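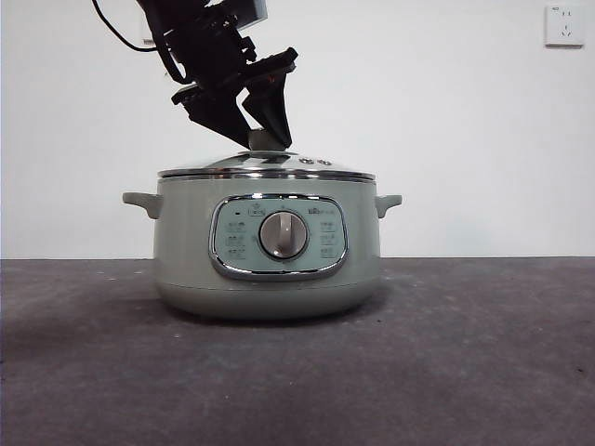
I've had the Jistero arm kit on my bench since October, and this README is half install notes, half review, because people keep emailing me to ask if it's worth the money (short answer: yes, with some grumbling). The folder that goes with it is my set of kitchen appliance recordings, mostly lids, dials and drawers. The lid task is the one I'd start with if you're new to the kit. A small knob in the middle of a domed lid, like the one on my sage-green electric pot, gives the two fingers something decent to close around, and you find out very quickly whether your calibration is any good!

What's in the folder

600 episodes, split by task, each with joint positions, gripper width and video from a fixed camera. I held back 40 for testing and you'll find them in their own subfolder. Please don't train on those and then tell me your numbers are brilliant.

What I think of the kit

The arm itself is solid and the joints are smooth. The Oremari fingers are a good shape for knobs and fairly hopeless on anything flat and shiny, so I'd budget for the rubber pads (sold separately, grr). Assembly took me 7 hours over a weekend, including one bracket I put on backwards. The cable is a bit generous too, so clip it up before you run anything fast or it'll flop about.

Software

You'll need Drutport 12 or newer. Older versions load the files fine but read the gripper width in the wrong units, and I lost a whole evening to that one. Yi-chun Tai wrote the Nava loader in the tools folder and it's much faster than mine, so use hers.

Known problems

Dial episodes are patchy and the labels for drawers need another pass. Colours shift a little between sessions as well. If you spot something else, open an issue and tell me the episode number, ta.

Last updated 13/06/2022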